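Laundry got away from me in August, so I finally hauled the whole mountain over to the big white table and told myself I had until 2 p.m. (ha!). Most of it is tees, and most of those came home from the Vomau summer sale, where I clearly lost my mind a little.

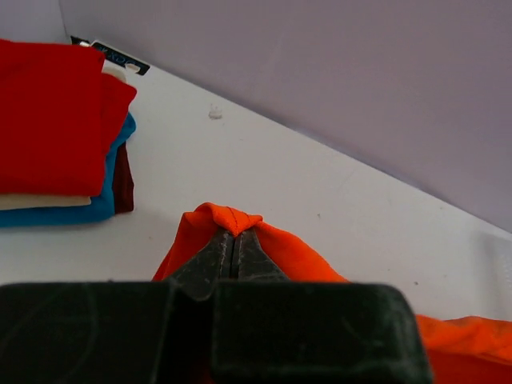 Orange knit on the folding table, seam side up.

I love this orange so much! It's thin and soft and slides around while I fold, so I've started finding a seam first and working out from there – sleeves in, then halves, then thirds. Cottons are easy by comparison. The towels can wait for tomorrow, and I still need a second shelf bin from Zenovstead before any of this has a place to live.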